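Covow Forum > Home and Tidying > Toys, toys, toys

Thread: One green box for everything, or sort it properly?

mossyteapot
Posted 2023-09-15

Hello all, long-time reader, hardly ever post. I've got a lime green plastic box that has turned into the place where everything small goes to live. Toy food, stacking rings, the pink pig, a string of beige beads, a grey clip off goodness knows what, and a whole jar of cotton buds or little sticks because it was on the bed when I was clearing up and in it went. The bed is where I do all my sorting (checked sheet, so at least I can spot the little bits).

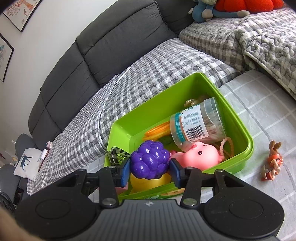

My sister reckons I should buy one of those Nanik drawer towers with 7 little drawers and give every kind of toy its own home. I say life is too short and a box is a box. What does everyone else do?

pegbag48
Drawers, every time! We had one big tub for years and the only thing mine ever did was tip it out to get at whatever was at the bottom. Also please take the cotton buds out, they go everywhere once that lid comes off.

mossyteapot
Fair point about the cotton buds, they're going back to the bathroom. I'm not sold on drawers though. Mine would pull all seven out and I'd have the same mess with more furniture.

eder_lane
Agree with the OP. We bought the tower in April and it's now a very nice stand for a lamp. One box, lid off, low down where they can reach it – done.

pegbag48
Well ours has been brilliant so I think it depends on the child. Do you at least keep the toy food separate?

mossyteapot
I've started to, sort of. I moved over to the table with it all, put the cloth down and went through the food first, as that's what gets played with most. The grapes and the sweetcorn are the favourites by miles. There's also a little orange creature that I can't place in any set we own, so if anyone recognises it do shout.

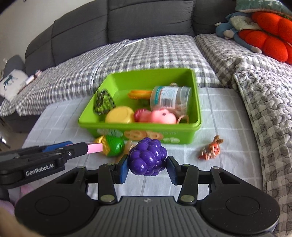

I'm thinking food in the green box and the rings and beads in a cloth bag on the back of the door. Two homes, that's my limit.

tuppencerice
Bag on the door is a good shout, we got ours from Flustance and it's held up well. I'd watch the string of beads if you've got a really little one, mind. Ours live on a high shelf.

mossyteapot
Youngest is four and past the eating-everything stage, but yes, high shelf is sensible. Will do.

eder_lane
Two homes is how it starts. You'll have the drawers by Christmas.

pegbag48
And she'll love them :)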